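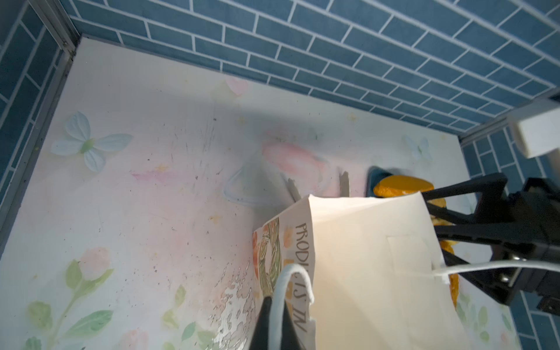 Packing Day at the Markmont Street Shop

The shop on Markmont Street is closing its front room until April, and most of Wednesday went to getting the shelves and display corners emptied. We sell paper goods, kitchen things and small gifts, and the front room is where the seasonal tables go. The back room stays open as usual, with the register moved next to the side door.

Only one picture is up so far. It goes with the first entry. The other entries are the notes that will run under the rest of the gallery, in the order the work was done.

1. The blue brick corner
White paper bag with a twisted-cord handle, standing upright on the flowered floor covering. The side panel has green leaves and an orange fruit on it, next to lettering that includes the words PRODUCTS IN. The floor print has pale blue butterflies and a pink blossom. The blue brick pattern on the walls stays up for spring.

2. Paper bags
We had 400 bags in the last order from Zelitz and went through most of them over the holidays. Bags with good handles are being kept for customers. Creased ones are used for packing small stock. Please don't fold the bags with printed side panels, as the crease shows.

3. Cards and wrapping paper
Danilo Cabrera boxed the cards by size and put the envelopes in with them. Wrapping paper is standing on end in the tall bin behind the register. Odd sheets are in the flat drawer, second from the top.

4. Kitchen shelf
Wooden spoons, tea towels and the enamel mugs from Orkik went into 4 crates. Mugs are wrapped one at a time in newsprint. The lids for the butter dishes are in a separate crate, marked on both ends.

5. Candles
Packed lying down with card between the rows. The tall ones bend if they are left near the radiator, so this crate went to the cellar side of the stockroom.

6. Window table
The table came apart into two pieces and is leaning against the stockroom wall. Screws are in an envelope taped under the top. Ferenc Juhász is going to sand the edge where the paint has chipped and give it one more coat.

7. Vītola linens
Folded in thirds and put away with the price tags left on. Napkins are in sets of 2, tied with cotton tape. The striped runners sold out in the last week and will be reordered.

8. Stock list
There are 81 lines on the sheet taped inside the stockroom door. Anything taken out for the back room should be crossed off there and initialed.

More pictures will be added when the shelves go back up. Orders already placed can be picked up at the side door, 10 to 5.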